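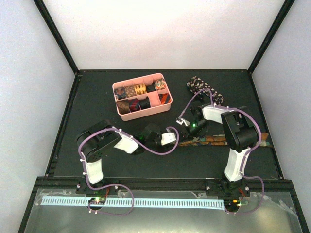
How to test whether a two-arm robot can roll and store ties

Rolling a tie and putting it in a drawer organiser takes a person a few seconds. It is a useful test of household automation, as the item is long, thin and slippery, and the target is a small compartment with walls on all sides. This page sets out the procedure used in the Pandeo chore trials, so that other groups can repeat it and compare results.

What you need

A pair of small arms fixed to the same side of a flat work surface. A plastic organiser with two rows of compartments. A set of ties, mixed in width and cloth. At least one compartment must start empty.

Step 1. Set the organiser

Place it towards the back of the surface, within reach of both arms. Do not square it to the edge. A slight turn is closer to what happens in a real wardrobe, and it shows up any policy that has learnt fixed positions. Fill the other compartments with ties already rolled. Vary the height of the rolls.

Step 2. Lay out the tie

Put it flat in front of the organiser, running from side to side, with one end near the middle. Smooth out folds by hand before the first run. Leave them in for later runs.

Step 3. Roll

One gripper pins the end while the other turns it over to start the core. The first turn is the hardest part. If the core is loose, the roll opens as soon as it is lifted. Roll towards the wide end and stop when the tail is underneath.

Step 4. Lift and insert

Grip the roll across its flat faces, lift it clear of the dividers, and lower it into the empty compartment. Keep the second arm out of the way. Most collisions in our runs were between the two wrists, above the front row.

Step 5. Score

Score 2 points for a closed roll fully inside the compartment, one if it is inside but has partly opened, and zero otherwise. A roll that disturbs its neighbours loses a point. Record the time, but do not use it in the score.

Current results

We logged 3619 attempts between the first build and the end of May. With the Estine controller, 33 per cent scored full marks. Wide silk ties were worst. Knitted ties rolled well but caught on the dividers.

On these figures the chore is not ready for the home. Insertion alone is close to usable if a person does the rolling. We expect the next gain to come from better fingertip pads, and the Bruvumer pads will be tested over a further 3000 attempts using the same scoring.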